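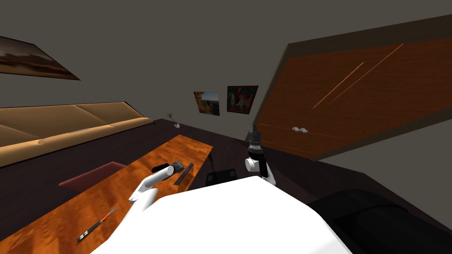
Pramila Rana m'a écrit qu'à son avis, le télétravail avait réglé la question des réunions trop longues, et qu'il ne restait plus grand-chose à en dire.

Lui répondre tout de suite, sans agressivité. Chez Manninen, les réunions sont plus courtes, d'accord. Il y en a aussi deux fois plus – personne ne met ça dans le bilan.

Chiffre à donner lentement : 731 invitations envoyées en mars, 236 sans ordre du jour. Laisser la salle réagir.

Passer au cas Mormont. La direction parle de « temps rendu aux équipes ». Rendu comment, mesuré par qui ? Le questionnaire est parti à 500 salariés, et je n'ai jamais vu le taux de réponse. Ne pas m'énerver sur ce point.

Si on me demande l'outil Inine : je ne l'ai testé que 2 semaines, je reste prudent.

Boire. Puis questions.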